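Potero Users Forum > Teaching and Demonstration > Hand guiding versus remote control for the block tasks

Posted by g_michiels, 8/27/24
The wrist view during the pink and teal block exercise is attached for reference.
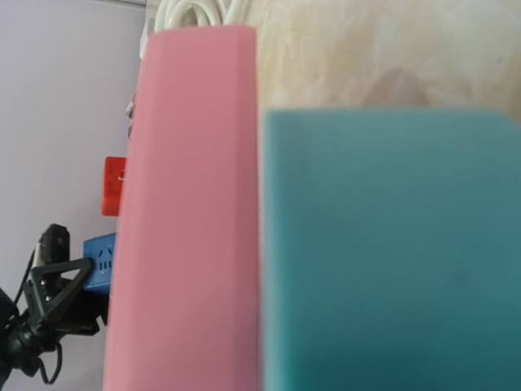 Killian Leblanc replied that the choice of teaching method should be settled before any further sessions are recorded, as the two sets of demonstrations cannot easily be merged afterward.

g_michiels
I agree with Mr. Leblanc on the order of work. To restate the matter for members who did not attend the July meeting: the Trotulville laboratory has collected 808 demonstrations by remote control, using the paired handles supplied by Dreder. The Baudry site has collected 108 by hand guiding, with the operator holding the arm directly. Both sites wish to train a single policy. The wrist camera is the main input in each case, and with the blocks standing this close together it has very little of the surroundings left to work with. Members are asked to state which method they recommend and on what grounds.

k_korletey
Our recommendation is hand guiding. New operators at Baudry reach an acceptable standard after 40 practice runs. An operator who holds the arm feels contact with a neighboring block at once and corrects for it. With the remote handles there is no such feeling, and operators tend to approach slowly, stop, and approach again. Those pauses are then learned by the policy.

dorian.roussel
I must disagree with the previous post. Hand guiding places the operator's fingers and sleeve in the wrist view for a considerable part of each recording. At run time there is no hand, and the policy is asked to act on views it was never shown. We reviewed the Baudry recordings in July and set aside a large share of them on this ground alone. The pauses Mr. Korletey describes can be trimmed by the standard script. A sleeve cannot.

k_korletey
The recordings reviewed in July predate the revised grip position. Operators now hold the forearm well behind the camera. I would ask that the newer sessions be examined before a conclusion is drawn.

dorian.roussel
That is a fair request. Please place them in the shared folder and I will review them under the same criteria. My concern about the forces remains: when a person pushes the arm, the joint readings include that push, and they should not be used for training.

d_pons
Speaking for the data office, we have no preference as to method, but we do require that every demonstration carry a method label. Sessions without a label will be returned to the site. I would also note that the plan calls for 3,000 demonstrations in total, and the present rate by hand guiding would not meet it.

k.leblanc
May I suggest that remote control be adopted for the main collection and hand guiding be kept for the final approach, where one block must be set beside another with a narrow gap? The joint readings could be left out of the hand-guided portion.

k_korletey
Baudry could accept that arrangement, provided the remote operators complete the same practice runs as ours.

dorian.roussel
I have no objection to the practice runs. I do not support mixing methods within one task until a trial has been made.

g_michiels
Thank you all. Mr. Leblanc is asked to draft a short trial plan and post it in this thread. Until it has been reviewed, each site should continue with its present method and apply the labels required by Mr. Pons.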